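What the arms changed at Skarkano: my placement project report

So the short version of my project is that I spent my placement at Skarkano, a small firm that packs cleaning kits for hotels, trying to find out what happens to a packing team when part of the job goes to a pair of robot arms. I picked it over the other topics on the list mainly as I'd already worked there one July and knew half the people (and where the decent mugs are kept).

The packing room has 13 people on days. Before the arms came in, everyone took turns at sorting, and everyone moaned about it. You stand there, you pick up a sponge, you put it in its slot, you do it again. Marilou Espiritu, who runs the day shift, told me she used to swap people off it every hour or they'd start making mistakes and getting snappy with each other.

The trial cell is called Tastau and it lives on a bench by the window. It's been learning to sort sponges onto a little shelf, which sounds easy until you've watched it for a morning! 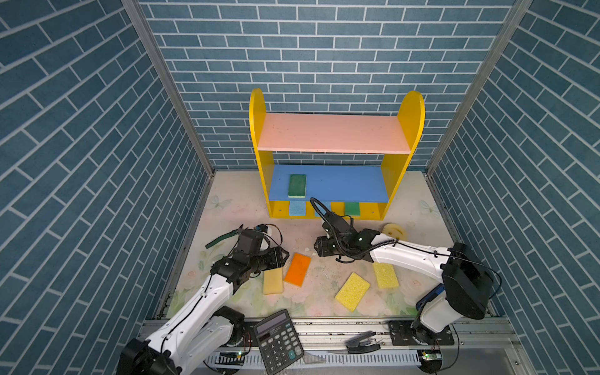 Tastau with sponges on the mat and on the shelf. Both arms are over the work, and there's a calculator on the front rail.

I timed 100 picks on my second visit. The arms got 84 of them in the right place without anybody stepping in, and the other 16 needed a hand, mostly when a sponge was standing on its edge or had ended up too close to another one. A person would do the lot quicker, no question. But a person wouldn't want to do it again after lunch.

What I found more interesting was the new job that had appeared next to the cell. Somebody has to reset the mat, watch for stuck picks and write down what went wrong. Two of the packers, Narine and Tan, have more or less taken this over. Narine loves it and has started keeping her own notebook of failures, with drawings. Tan was less keen and said he missed chatting down the line, as you can't really look away while the arms are moving.

Pay came up a lot. Minding the cell is on the same rate as packing, and nearly everyone I spoke to thought it should be higher. Marilou agreed with them but said it wasn't her decision. I did ask the office about it and got a polite email back that didn't answer the question.

I also gave out a short questionnaire to both shifts and had 21 back. Most people weren't worried about losing their own job, but quite a few thought the firm would stop taking on summer staff, which would have meant me! If I did this again I'd leave more time for the evening shift, where I only managed one visit. The questionnaire and my timing sheets are in the appendix.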